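How does a robot know where its hand is?
Reading time: 4 minutes

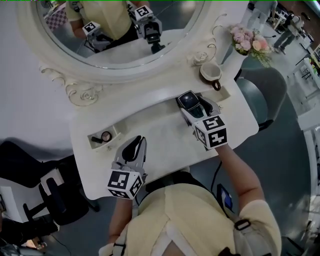
Shut your eyes and touch your nose. Easy, right? Your brain keeps track of your hand even when you can't see it. A robot's brain is software – a long list of instructions – and it has to work out where a hand is from pictures and numbers. One trick is to give it something really easy to spot. See the white cubes on the two grippers, with the black and white squares all over them? Those squares are called markers. Each pattern is like a name tag for the computer.

So what does the software do? First it hunts through the picture for dark squares. Then it reads the pattern inside. Aha, that one's mine! Then comes the clever bit. A square close to the camera looks big. Far away, small. Tipped over, it looks squashed. The software measures the corners and works out how far away the marker is and which way its turned.

Why a cube and not a flat card? Turn a card sideways and the pattern's gone. A cube has more faces, so when one turns away another might turn in.

Mirrors are sneaky. Look in the one on the white table – there are the grippers again! You know a reflection when you see one. Software doesn't, unless somebody plans for it. Luckily a mirror flips the pattern back to front, so a good marker reader can say nope, not on my list.

Next, planning. Say a robot wants to pick up a cup by the handle. The planner might test 1,000 paths, or 2,000, and throw out any that bump the flowers. Then the control part takes over. Move a bit, check, fix, move a bit more. Over and over, realy fast. You do the same thing pouring milk.

Try it at home! Draw a grid with 9 boxes, three across and three down. Colour some in black. Now turn the page upside down. Does it look diffrent? If it does, a computer could tell which way is up. If not, colour one more box and try again.

Search Kitard Kids
Type a word here

More to read
What is a path planner?
Luver and the very long maze
Why do robots drop things?
Horgan's favourite code puzzles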